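Humidity logger drift, continued

Picked up the three returned loggers from the shelf and put them back in the salt chamber. Same units as before: Wirnus A, Wirnus B and the older Hudec. The Walero unit stays on the bench as the comparison, for what that is worth, as it has not been checked against anything better than a salt jar.

Chamber is the glass tank with the gasketed lid. Sodium chloride slurry in the low tray, small fan on the slow setting. At room temperature the air over the slurry should settle near 75 percent. Slurry must look like wet sand with a little free liquid on top. Last time it had gone dry at one corner and the readings were slow to come up. Added distilled water and stirred until no dry crust was left.

Logging interval set to one minute. Wirnus memory holds 3,000 points before it starts overwriting, so a two-day run fits with a bit left over. The Hudec holds more but its clock loses time. Started all of them by hand within the same minute and wrote the start on the tape on the lid.

Wirnus A: settles low by 2.1 points, steady.
Wirnus B: settles low by 0.4 points, steady.
Hudec: still climbing slowly at the end of the first run. Not usable yet.
Walero: low by 1.2 points.

The offset on A is the same as in the previous run to within the last digit, so it can be corrected in the file. The Hudec is another matter. The filter cap on it is gray with dust, and I suspect the cap before the sensor. Plan is to swap the cap and repeat before touching the calibration screw. Do not turn the screw on any unit until two runs agree.

Separate note on the download software. Plovo export drops the seconds from the time column if the file is opened and saved again in the spreadsheet. Keep the raw export in its own folder and work on a copy. I lost the first 1,000 rows of alignment on the B file that way and had to redo it. 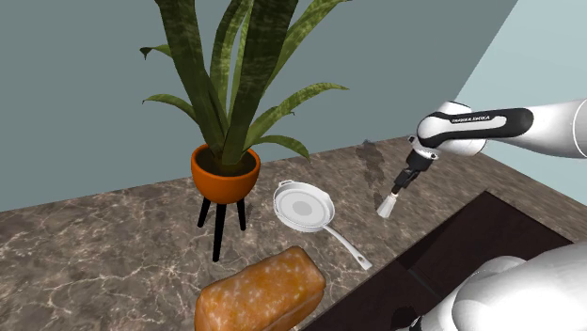

Workshop, back room, January 25, 2022

Second run finished and downloaded. 1,855 points on each Wirnus, no gaps. Hudec file is short because the battery contact lifted. Cleaned the contact with alcohol and bent it up slightly. It now holds when the case is tapped.

Changed the Hudec cap before this run. Up to the point where it stopped, it came up much faster and leveled off, low by 1.6 points. That supports the cap as the cause of the slow climb. It says nothing on the offset, for which I want a full run.

Wirnus A low by 2.1 again. Wirnus B low by 0.5. Walero low by 1.2.

Next is the low end. Magnesium chloride slurry, expected near 33 percent. The tank has to be dried out fully first, including the fan housing and the groove under the gasket. Salt left in the groove will pull the reading up at the low end. Rinse the tray twice and do not use the same stirring rod.

Ran the tank with no slurry and a bag of silica gel as a leak check. Went down to 14 percent and stayed there with the lid clamped. With the clamps off it crept up again, so the gasket is only good under load. Use all four clamps every time.

Temperature: tank thermometer moved by 0.8 degrees over the second run, mostly when the heating cut back at night. At 75 percent the sodium chloride value hardly shifts with temperature, but the fan side of the tank is a little warmer than the slurry and that does matter. Moved the loggers to the middle rack and turned the sensors away from the fan. If the spread between A and B changes in the next run, this is the first place to look.

Resistor check on the Hudec board, while it was open: 800 ohms across the series resistor, matches the marking. Solder joints fine under the loupe. Closed it up with the old screws, one of which is stripped. Need a replacement, same length, pan head.

To do
Low-end run, all four units, two days
Full repeat at 75 for Hudec with new cap
Order caps (two spare) and one screw
Label the corrected files with the offset used
Reset Hudec clock before each start and write down the drift at the end

Tank is drying with the lid off. Leave it open overnight and do not put the tray back in before the groove has been wiped.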